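Fading on white sweatshirts, cold wash or not?
24 comments

tidewrack_22
Bought a heavy white sweatshirt from Clevetti in April. Chest lettering still fine but the white's gone a bit grey. Been washing it cold with everything else. Do I go warm or will that wreck the print?

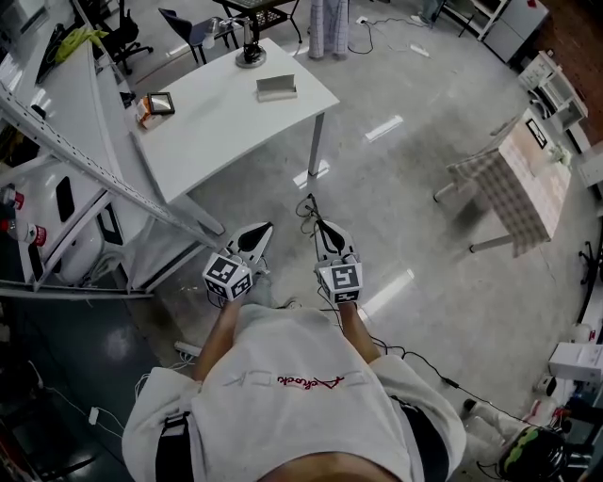

Tag says cold only, but my mum reckons tags are written by lawyers. Don't want to shrink it either, sleeves are already short on me.

millpond
Warm, inside out, whites only. Your mum's right. Done mine that way for 5 years, no cracking.

gumboot_k
Disagree. Warm killed the lettering on my Jultetti one, came off in flakes. Cold plus an overnight soak in oxygen bleach. Slow but the colour comes back.

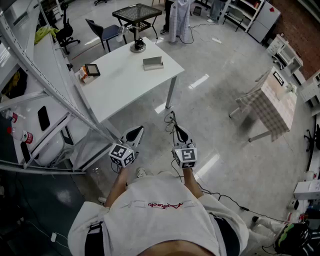
Is the dryer ok after the soak?
Low heat at most, and line dry if there's any sun going, in the shade if the print is a bright colour.

millpond
Flakes means cheap transfer, not the water temp. Embroidery wouldnt care either way.

tidewrack_22
Ok soaking tonight. Can get the Morin powder at the shops in Tidham, anyone used it?
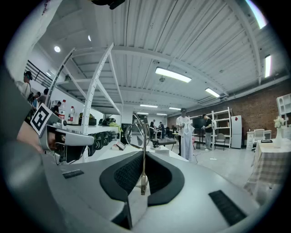
Otherwise its back to the stuff under the sink, smells like a pool.

gumboot_k
NOT the pool stuff. Chlorine yellows anything with polyester in it. Morin's fine, bit dear. Half a scoop is plenty, stir it in before teh shirt goes in.

5 shares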